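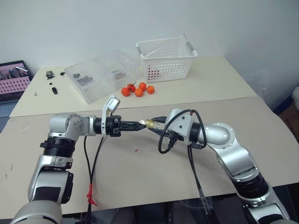
Bon, un mois que je n'ai rien écrit. Le déménagement est fini. Enfin, fini... il reste des cartons dans le couloir et le lave-linge n'est toujours pas raccordé. Je tape ça entre deux coups de fil donc pardon pour les fautes.

## L'eau chaude, épisode 2

Rappel pour ceux qui suivaient : état des lieux en novembre, ballon « révisé », facture à l'appui. Premier soir, douche tiède. Deuxième soir, froide. J'appelle l'agence, Avico, on me dit d'attendre quelques jours « que ça se stabilise ». Un ballon. Qui se stabilise.

Finalement un monsieur très bien, Reynaldo Belmonte, est passé samedi matin. Vingt minutes montre en main. Thermostat mort, résistance entartrée jusqu'à la moelle. Il m'a montré le bout de calcaire, gros comme un poing, je l'ai gardé sur le rebord de la fenêtre, ne me demandez pas pourquoi. Depuis, douches brûlantes. Le bonheur.

Reste la question de qui paye. Avico dit que c'est moi (entretien courant). Moi je dis que non, trois semaines après l'entrée dans les lieux c'est pas de l'entretien courant. Recommandé parti ce matin. On verra.

## Les cartons

Leçon apprise : écrire « divers » sur un carton est un crime. J'en ai sept. Dans l'un j'ai trouvé une passoire, mes relevés de banque et une seule botte. L'autre botte : disparue. Si quelqu'un m'a aidé ce jour-là et est reparti avec une botte gauche en 41, écrivez-moi.

Par contre les livres, impeccable. Jonalyn Dela Peña avait numéroté toutes les caisses au feutre, avec une liste à côté, et j'ai pu tout remettre en place en une soirée. Je lui dois un resto. Je lui dois même plusieurs restos je crois.

Pour les étagères j'ai hésité longtemps. Du neuf, trop cher. Du bricolé, trop moche quand c'est moi. J'ai pris des montants d'occasion sur la rue Hamel, chez le brocanteur du coin, et des planches coupées à la bonne longueur. Elles penchent un peu. À gauche. Le parquet aussi penche, mais de l'autre côté, donc de loin ça va.

## Le quartier

Pas encore fait le tour. En vrac :

- boulangerie correcte, fermée le lundi, donc aujourd'hui (biscottes)
- le bus passe quand il veut
- marché le jeudi, un type vend des poireaux énormes et pas chers
- voisins du dessus : talons. Toute la journée. Même le dimanche, surtout le dimanche

Et le silence la nuit ! Après des années au-dessus d'un bar je n'arrive plus à dormir sans bruit. J'ai fini par mettre la radio tout bas. L'émission de deux heures du matin sur les phares bretons est très bien d'ailleurs, je recommande.

## Et le reste

Le budget, parlons-en vite. J'avais mis 3000 euros de côté, j'en suis à 2607 avec la caution du camion pas encore rendue. Donc en théorie je suis bon. En théorie, parce qu'il manque les rideaux, une lampe pour l'entrée, et 100 euros de double de clés (cent euros ! pour une clé !).

Les rideaux, si quelqu'un a une adresse pour du tissu épais, je prend. La chambre donne plein est, et le lampadaire juste devant est du genre puissant. Pour l'instant j'ai punaisé un drap.

Je répond aux mails en retard cette semaine, promis. Ceux qui attendent leur plat à gratin : il est dans un carton « divers ».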